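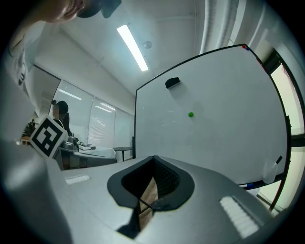
Gripper housing with marker plate, wooden surface behind. Sillberg Institute.

Sillberg Institute for Basic Research
Progress report to the Drondier Foundation
Public Understanding of Science grant, second reporting period
Submitted Sunday, January 14, 2024

1. Summary of the period

The grant supports a program of public lectures, school visits and printed briefings on the work of publicly funded laboratories. During the period the Institute held 12 public lectures and visited 35 schools in the Gendulitz district. Spending remains within the approved budget. One activity, the printed briefing series, is behind schedule and is addressed in section 3.

2. Lectures and school visits

The lecture series moved in the fall from the Institute's main hall to the Gendulitz public library, where evening opening hours are longer. Topics included vaccine trials, river monitoring, the cost of large instruments and the way research results are checked before publication. The lecture on research costs drew the most written questions from the audience, and a second session on the same subject has been added to the spring calendar.

School visits were made by staff scientists working in pairs. Teachers returned 49 feedback forms. Most asked for shorter talks and more time for discussion with students. The visit outline has been revised accordingly, and the new version will be used from the start of the spring term. Two schools in the northern part of the district canceled because of transportation problems and have been offered new dates.

3. Printed briefings

The agreement calls for six briefings in the grant year. To date, 4 have been published. The fifth, on long-term funding for disease research, is in outside review. The sixth has been delayed by a change of printer. The Institute has signed a new agreement with Raju Print Services and expects delivery in March. No additional funds are requested for this item.

4. Budget

Travel costs were lower than planned. The Institute asks for the Foundation's permission to move the unspent travel amount to translation, so that the briefings can be offered in a second language. A revised budget table is attached as Annex B.

5. Next period

Planned work includes the added lecture, the rescheduled school visits and a short survey of library visitors. The survey questions will be sent to the Foundation's program office for comment before use.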